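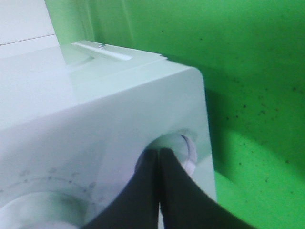 ## 3. Repair at home and what gets in its way

Draft of Feb 10, 2021. Still rough in places, references to be tidied.

We posted 300 letters in the two towns, Dunness and Sanley, and got 100 usable replies. Fewer from Sanley than hoped. The letter asked one thing: tell us about the last item in your home that stopped working and what became of it. No tick boxes. People wrote as much or as little as they liked, some a line, some both sides of the sheet and up the margin. Orbán and Wallin read all replies separately, then sat down and compared notes. Where they differed we went with the plainer reading.

### 3.1 Opening the thing

Most accounts start at the same point, with someone turning the item over on the kitchen table and looking for a way in. This mattered more than we had planned for. Our first coding sheet had no place for it at all, only "tried" and "did not try", and Wallin added it in January after the first batch of Dunness letters. People judge an item by its outside. If they can see a fixing they recognise, they fetch a screwdriver. If not, they press along the seams for a bit, worry about snapping a clip, and stop. One Sanley writer put a dead radio back in the cupboard "till someone cleverer comes round". Still there at time of writing.

White plastic housings came up again and again, usually as a complaint. Hard to tell one from another, hard to tell where the lid ends. Figure 3 gives a boxy one with softly rounded vertical edges and a small domed screw head on the top, at one end of a narrow strip near the back. A visible screw of that sort is what our writers were looking for. It says nothing of what else holds a case together, and several people described taking out every screw they could find and the case staying shut all the same.

Clips got the angriest letters. Glue the saddest, mostly because the item was a present.

### 3.2 Parts and who sells them

Next hurdle, and a different sort of household drops out here. People confident enough to open a kettle or a lamp were often stopped by a part costing more than they felt the thing was worth. Postage made it worse. Dunness has one shop, Bakos, that keeps odd fuses, belts and switches in drawers behind the counter, and it is named in 11 letters without our having asked. Sanley has nothing like it. We think this explains some of the gap betwen the towns but can't show it from letters alone, and the Sanley replies are too few to lean on.

Price was not the whole story. Writers spoke of being embarassed to ask for a part when they did not know its name. Bakos got round this by having people bring the broken bit in. A web form doesn't do that.

### 3.3 Keeping broken things

A good share of items were neither mended nor thrown out. Lofts, sheds, under the stairs. Orbán wanted to treat these as failed repairs, Wallin as repairs not yet done, and we have left them as their own group, "waiting". Writers in this group tended to name the person they were waiting for: a son, a neighbour, an uncle back at Easter. Time in waiting ran from a week to many years, where given at all.

The Kudus study of rural homes used a yes/no question and so would have missed this group altogether. Comparison with it should be made with care. See section 4 for the follow-up calls, which were made to the waiting households only, and for the wording used on the phone.

**Figure 3.** White plastic housing with a screw head on its top surface.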